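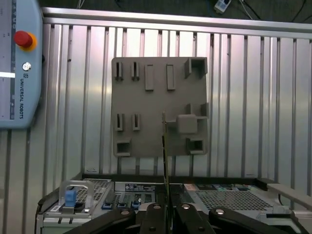 Opening, keep it quick. Thank Grenstead for the room. Ask who here has slotted circuit boards by hand for a whole shift. Wait for the hands!

Why I love this job: the arm at Gullwood does the same push 300 times and the last one is as straight as the first. My thumbs never managed that.

What changed for people. Maricruz went from seating boards to teaching the moves. She had 7 days of training and now she's the one the night crew calls. Damián still does all the odd-sized units by hand and likes it that way (he said I could say so).

Be fair here: the first weeks were slow, and folks worried about their hours. Tell the story of the break room meeting. No one lost a shift, but say out loud that they had good reason to ask.

Pause for water. Then hand over to Yareli for the pendant part, she has 155 saved steps to show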